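You are here: Home / Smart Shopping / Household Tips / Is That Coupon Deal Any Good?

Is That Coupon Deal Any Good? Household Tips for People Who Have Been Burned Before

I get a lot of deal emails. Most of them shout. I've bought my share of three-dollar gadgets that died in a drawer, so these days I read every "free shipping" offer the way I read a letter from a stranger who wants my bank details. Below are the checks I run before I buy cheap stuff for the house, plus a few opinions you're free to ignore.

1. Look up the old price yourself

The crossed-out price means very little. A Lesura dish rack I had my eye on was "marked down" for the whole time I watched it, and the list price went up twice while the sale price sat still. Some discount! Keep a plain notebook or a note on your phone with what you paid last time for dish soap, batteries, trash bags and paper towels. Mine is ugly and full of crossings-out, and it has talked me out of more purchases than any budget app.

2. Do the unit math

Big packs are supposed to save you money. Sometimes they do. I once found an 864-count box of Desgate cotton swabs that cost more per swab than the little box on the shelf beside it. Divide the price by the count, or by the ounces, every single time. If the listing doesn't tell you the count, close the tab.

3. Don't be wowed by the number of reviews

A set of drawer organizers came up in my feed with 2,651 reviews and nearly all of them glowing. I read the bad ones first. Several were for a phone case. Sellers can swap a new product into an old listing and keep the stars, so sort by newest and see whether people are even talking about the same item. My neighbor Kjell Halvorsen thinks I'm paranoid about this. Kjell also owns two garlic presses that don't press garlic.

4. Measure before you order storage

Food containers, bins, baskets, shelf risers: I don't care how nice the listing looks, get the tape measure out. Write down the inside width of the shelf and the height with the door shut. Product dimensions often include the lid or handles, and sometimes they don't, and good luck finding out which. Divided glass containers are handy for leftovers, but check whether one lid seals both sides or just sits on top of the divider. "Leakproof" on the box may only mean leakproof to the outside, so your salad dressing still gets into the grapes.

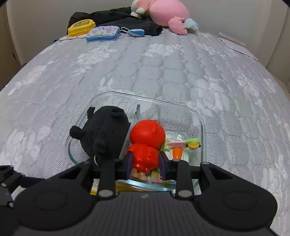 5. Read the return rules on cheap items

Free shipping to you is lovely. Shipping back is another matter. I paid $22 for a Daza shower caddy, it arrived bent, and the return label would have eaten half the refund. Now I look for who pays for the return and how many days I get. With anything breakable I open the box the day it comes and take a photo of any damage before I touch the packing.

6. Be careful with "subscribe and save"

The first order is cheap. The third one may not be, and by then you've stopped looking. If you sign up, set a reminder for a few days before the next shipment and compare the price again. I canceled my Leltel dishwasher tablets last October after the price crept up, and I still have a shelf of them.

7. Skip the coupon if you weren't going to buy it

I know, I know. Everybody says this and then buys the waffle maker. My own rule is to leave the thing in the cart overnight. Roughly nothing survives until morning except light bulbs and coffee filters.

8. Add up the small stuff

A reader, Hervé Gaillard, wrote to say he went back through a year of orders under five dollars each and they came to $221. He could only find half the items in his house. I tried it with my own orders and I'm not printing the total.

Got a deal you think would pass all eight checks? Send it in. I doubt it, but I'll look.

Filed under: Household Tips, Saving Money, Online Shopping
Previous: Are Dollar Store Sponges Worth It?
Next: Laundry Boosters I Stopped Buying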